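Tostberg night market gets its second summer, barely

23 August 2026

TOSTBERG – The night market is staying. For now anyway. Town council voted 4 to 3 last night to let the stalls keep running on the old rail lot through the end of next season, after close to three hours of talk and one recess when the air conditioning quit.

It was a lot closer than people thought it would be. In May the same council waved through the summer permit with no discussion at all. Then came the parking complaints, then the noise complaints, then the grease.

The grease first. Public works says the storm drain at the low end of the lot backed up twice this summer and both times crews pulled cooking fat out of it. Repair bill so far is $1,724. Vendors say they will pay it out of stall fees. They also say a fair bit of what's in that drain was there before them, and the public works report doesn't rule that out.

Parking is the harder one. The lot across the road holds 300 cars. On a good night the market brings in some 700 people, and plenty of them drive in from Potach and the farms out that way. They end up on Grivovow Street, on the grass, in front of driveways. One resident told the council she had missed a pharmacy closing because a pickup was across the end of her drive and the owner was in line for noodles. Another said he likes the market fine, eats there most weeks, and would still like to be able to get his trash cans to the curb.

Wichai Suksawat, who runs the Phetsri food stall and speaks for the vendors, told the meeting they'd heard all of it and would put two people in vests on Grivovow Street every market night, starting with the next one. "We should have done it in May," he said. "We were busy setting up and we didn't think about the street. That's on us."

He got a few questions about the vests. Who pays, do they have any authority to move a car (no), what happens if it rains. Vendors pay. If it rains there's no market.

The noise part went quicker. Generators have to be off by 10:30 p.m. and the amplified music stops at 9:45, which is fifteen minutes earlier than now. A proposal to ban music outright didn't get a second. The vendors had asked for the town to run a power line to the lot so they could drop the generators completely. Council sent that one to the utilities people for a price. No deadline on it.

What the vote changes, in short:

Market hours stay 5 to 10 p.m., with everyone packed up and gone by 11.
Fryers and griddles have to sit on mats, and used oil leaves with the stall that brought it. No exceptions for small stalls.
Stall fees go up next season. How much hasn't been set yet.
Grivovow Street gets resident-only parking on the east side on market nights, signs to go up as soon as the street crew has them made.
The clerk's office will take complaints by phone or in person and report on them to council every month.

The no votes all said about the same thing, that one season was not enough to judge and that a permit should be month to month until the parking is fixed. One member also wanted the drain cleaned before anybody cooked another meal over it. That was turned into a separate motion and it passed with no one against, so the drain gets cleaned.

Nobody spoke against the food.

Phetsri opened at the first market with one table and a borrowed griddle and has since moved up to a double space by the gate. Suksawat said after the meeting that he had already turned down a spot at the fairgrounds in Potach for next year, which would of been cheaper, becuase his regulars can walk to the Tostberg lot. A good number of them did walk to last night's meeting and stood along the back wall once the chairs ran out.

There was some talk of the market's effect on the restaurants downtown. Mixed, it sounds like. The pizza place said market nights are its slowest. The ice cream shop said they are its best, and asked if the hours could run later – they can't.

Still open: restrooms. Right now there are two portable units for the whole lot and the line for them is as long as the line for anything else. Council asked the vendors to come back with a plan. Same for trash pickup the morning after, which at present is whoever has a truck.

Stall applications for next season will open at the clerk's office once the fee is settled. Current vendors get first pick of their own spaces. New applicants need a county food permit in hand before they apply, not after, the clerk was pretty firm on that. Crafts and produce stalls don't need the food permit but do pay the same fee.

The next market night goes ahead as planned, weather allowing. Gates at 5. Bring cash, the card readers have been spotty on that side of town all summer. Park on the west side.

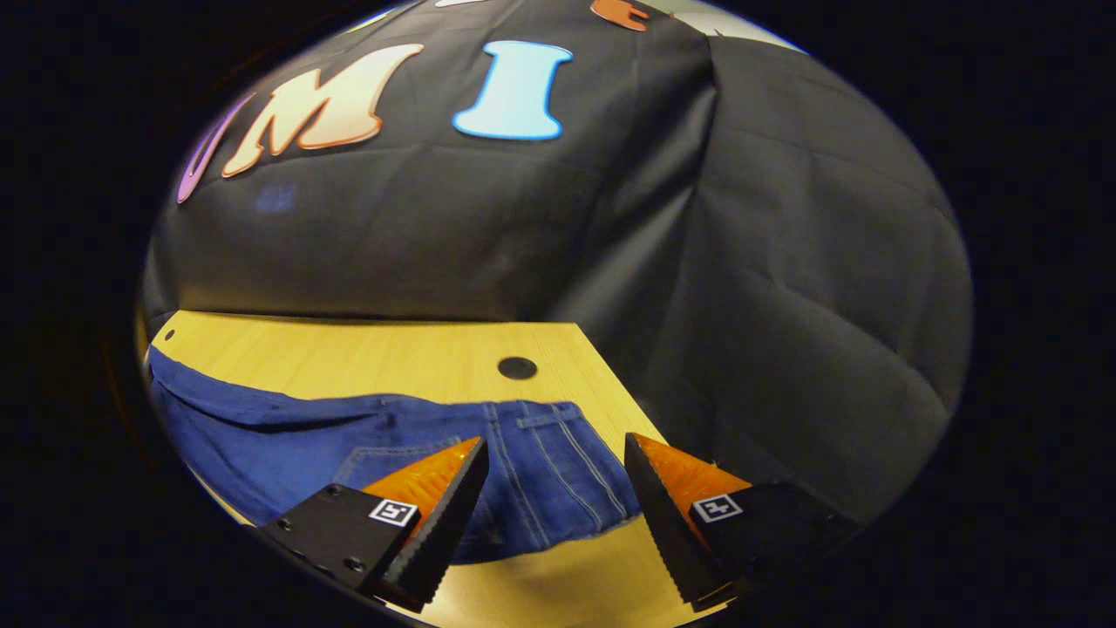

Anyone with questions on the resident parking passes for Grivovow Street should call the clerk's office, not the vendors. One pass per household to start, and you'll need a utility bill or lease with the street adress on it.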